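Sorting and Storing Mixed Household Items in a Shared Kitchen
Project report, Group 2
Araba Acheampong, Máté Borbély, Kamarul Majimbun
Supervisor: Valentin Sima

1. Background

The ground floor kitchen at Torovmont student residence is used by residents of two corridors. Over the fall term the shared shelves filled up with food, cleaning supplies and small tools, most of it without names. Residents told us they often bought things the kitchen already had. The residence office asked our course for a storage plan that would cost little and could be kept up by the people who live there.

We worked on the project through February. The budget was 300 dollars, and we spent less than that. All of the figures for spending are in the appendix.

2. Method

We started with a short survey on paper, left next to the microwave. It asked what people kept in the kitchen, where they looked for it first, and what they had thrown out in the last month. Then we emptied the shelves one section at a time and put the contents out on tables in the common room so that they could be sorted. Food past its date went in the trash. Open food that was still good went straight back to the kitchen.

Hemi Tawhiri from the residence office lent us the labels and a tape measure. The usable shelf width came to 3,440 millimeters in total, which includes the low shelf by the window but not the space under the sink. We measured twice because the first reading included the brackets.

3. Sorting rules

Our first rule was to sort by room: kitchen, bathroom, hallway. It failed quickly. Most of the items had been in the kitchen for so long that people thought of them as kitchen items, and we ended up with one very large group and two small ones.

The second rule was to sort by what the item is made to touch. Food and anything food is served in make up group A. Cleaning items are group B, and tools and hardware are group C. Kamarul suggested a group D for things that fit nowhere - batteries, candles, keys - and we kept it, but with a limit of one small bin.
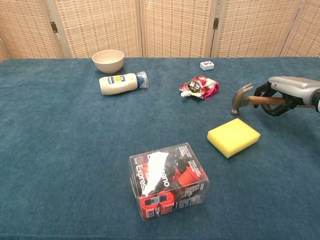

Mixed storage is the main problem the three groups are meant to fix. A cleaning item kept against food can leave a smell or residue on it, and a heavy tool can crush soft packaging. The second rule is easy to apply even when the items have little in common. A bottle of mayonnaise, a snack pouch and a ceramic bowl all go to group A, the yellow and green sponge goes to group B, and the claw hammer goes to group C. The boxed coffee set is also group A, and it should stay in its clear plastic box, where people can see what it is without opening it. Squeeze bottles are better stored upright in a narrow bin than on their sides.

4. Storage plan

Group A takes the upper shelves, with bowls at the end nearest the stove. We used open bins from Setiawan for sauces and small packets. Group B goes under the sink in a bin with a handle, so that the whole bin can be carried to where it is needed. Group C goes in the hall closet, in a Veltura box with a latch. Some residents wanted the tools kept in the kitchen, but the drawers there are shallow and the longer handles stop them from closing.

Each bin has a label on the front and another on the shelf under it. The shelf label matters more, as it shows where an empty bin belongs.

5. Results

Two weeks after the change we checked every bin, and 80 percent of them held only items from the right group. Most of the mistakes were in group D, where people had put tea bags and dish cloths. Group C had no mistakes, but it was also used the least.

6. Problems and further work

The labels by the stove started to peel and we replaced them with Emix tape, which has held up so far. The plan does not cover the fridge. Máté drew up a layout for it, but the residents could not agree on how to split the door shelves and we ran out of time. A later group could start from that drawing, which is in the project folder with the survey sheets.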